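Jobs Workshops Stories Visit Contact
Search this site Go
Godbridge > Join in > Table finishing help

I'm looking for someone to come and help me with tabletops at my little workshop in Godbridge, starting in November. It's mostly sanding, oiling and a fair bit of lifting (the big one for the Bruria café is a proper two-person job!). I've got a stack of pale wooden tops to get through and I'd love some company while I do it.

You don't need a trade behind you. If you like looking at wood grain and can stick with a sheet of sandpaper without getting cross, we'll get on fine. I'll show you the rest, and the kettle's always on.

Pay is £600 for the month, mornings only, with £200 more if you can stay on for the Ladefoged order. Drop me a line through the contact page and tell me what you've made or mended lately.
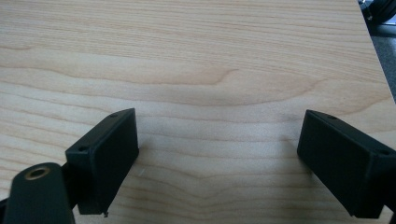 Wavy grain on a pale top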